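Pelau Wooden Plate Rack - Light Wood, Countertop, Stands Plates Upright

Item no. 2756. In stock. Ships from our Cudow warehouse.

Plain slatted rack for the counter or the table. Plates go in on edge, come out one at a time. No stack to lift, no bottom plate you never use. Fits side plates and dinner plates, shallow bowls too if you tip them a bit.

Rack only. Plates, bowls and plants sold separately (see Goes With, further down).

Quick details

Material: light-colored wood, slats and dowels
Finish: food-safe oil, one coat
Assembly: none, comes glued up
Max plate thickness at the rim: a little under an inch
Load: 80 oz of tableware, spread out
Care: wipe down, air dry. NOT dishwasher safe

Colors shown are the Upadhyay pastel set - pink, pale blue, beige. Matte plates and glossy plates both stand fine. Very slick glaze may slide a little till you find the right slot. Start with the bigger plates at one end, smaller ones after.
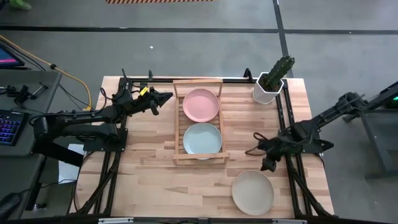 Will it take a 10 inch dinner plate?
It will, as long as the rim is not extra thick. Stoneware with a rolled edge can be snug, so measure the edge before you order.

Where to put it

Next to the sink is the usual spot. We get asked about that a lot so - the rack has no tray. Put a towel or a drip mat under it if plates go in wet. On a butcher block top do this every time, water sitting under wood on wood leaves a mark and it's a pain to sand out.

Also good on an open shelf, if the shelf is deep enough. Measure first. Or on the table itself at dinner, plates standing at the ready, everybody takes one. Leave some clear space in front so you have somewhere to set plates down while loading.

Loading it

Big plates first. All facing the same way. Skip a slot if you have deep rims, they knock together otherwise. Hold the rack with one hand when it's empty and you're putting the first plate in, it is light and can scoot. Once there are a few plates in it it stays put.

Taking plates out - straight up, then toward you. Don't drag them over the slats, that's how the oil finish gets scuffed.
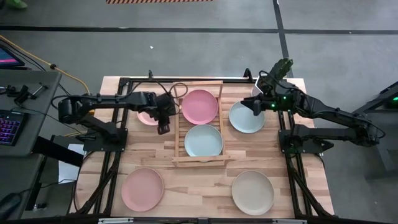

Wooden plate rack with pink and pale blue plates standing, more plates in pink, pale blue and beige on the tabletop.

Price and packs

Single rack: $38
Pack of six for cafes and shared kitchens: $190, save the diffrence
Gift wrap not available on packs, sorry

Mixing colors in the pack is not a thing, it's all the same light wood. A darker stain was planned for March but the samples came out blotchy and we dropped it. Might try again.

Goes With

Pesier hexagonal planter, white, with matching saucer. We keep it next to the rack in the shop kitchen and people kept asking, so now it's listed. Takes a small cactus or anything else that doesn't want much water. Six flat sides so it sits flush against a wall or up against the rack. Saucer is separate from the pot - lift the pot off and rinse. Cactus not included, real or fake.

Don't set the planter in the rack. Somebody did. The slats are for plates.

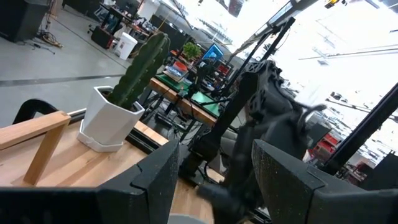

Réka Borbély wrote in that she bought the rack for her mother's kitchen, went back for a second one, and would like to see a longer size. She also found the ends a bit rough when it arrived and went over them with fine sandpaper. Fair point. Racks packed after 26 August 2021 get an extra sanding on the end pieces. If yours is from before that and bothers you, email Savita Rathore at the service desk and we will swap it, no photos needed.

Longer size - maybe. Asking the workshop.

Bowls

Shallow bowls, yes. Deep cereal bowls, no, they take up too much room and the one behind has nowhere to go. With a shallow bowl you lean it so the rim catches on the dowel, open side facing up and out.

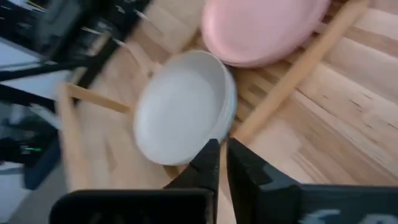 Put bowls at one end and keep plates together at the other if you can. Mixed works too, just give the bowl a free slot next to it so you can get your fingers round the rim. Heavy soup bowls are better off in the cupboard.

Care, again

Oil it when the wood starts to look dry. Any food-safe oil, thin coat, wipe off the extra, leave overnight. Don't soak it. Don't leave it on a radiator.

Returns

30 days, unused, in the orginal box. Cracked slat on arrival - tell us and we send a new one. Shop questions to Trilok Nautiyal, pack orders to Precious Yap, both through the contact form.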